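How to Set Up the Bell Press Task in Trasero 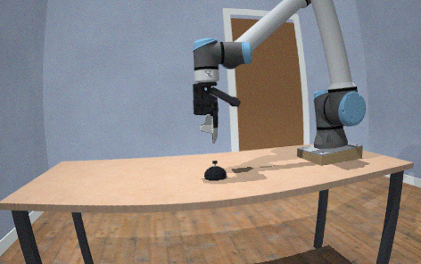

Trasero is the simulator from Altotora. It comes with a set of small tabletop tasks, and the bell press is the one most people start with. You need a working install and a free disk with room for 40 recorded runs. The trial license is enough for everything on this page.

Step 1. Load the room

Open the Task menu and pick Bell Press. The plain room loads by default, with the table and arm already in it. If you get a blank window, the asset pack did not finish downloading. Close the program, run the asset check from the start screen, and try again.

Step 2. Set the start pose

The arm should begin with the gripper pointing down and its tip clear of the bell. Click Pose, then Save as Start. Leave a visible gap. If the tip touches the bell when the run begins, the simulator counts it as a press and ends the run right away.

Step 3. Place the bell

Go to Objects and select the bell. Keep it near the middle of the table for your first runs. Later you can turn on Random Placement and give it a radius. I would not go past 20 centimeters until you have a policy that works at zero. Beyond that the arm can still reach the bell, but the planner gets slow.

Step 4. Set the press

Under Success, choose Button Travel. The other option, Contact, passes the run if the gripper brushes any part of the dome. That makes your numbers look better than they are. Set the time limit to 3000 steps.

Step 5. Record

Press Record and drive the arm with the keyboard or a game controller. Come straight down on the button, stop, and lift. Slow runs are fine. Bad runs can be deleted from the Runs tab, but do it before you export, as the export numbers the files in order.

Step 6. Check the shadows

Lighting is set to Soft when you install. If your runs will train a camera-based policy, switch to Varied and replay them. It took 27 minutes for my full set on an older desktop. Replays keep the same arm motion and only change the light.

Common problems

The arm shakes when it stops: lower the joint gain one notch.

The button sinks and stays down: update to the current version. This was a bug in the first release.

The export fails with no message: check the folder name. Spaces still break it.

Is the paid license worth it? For this task alone, no. It adds the Obeidat gripper models and lets you run several rooms at once. The trial does one room at a time and has no limit on recorded runs.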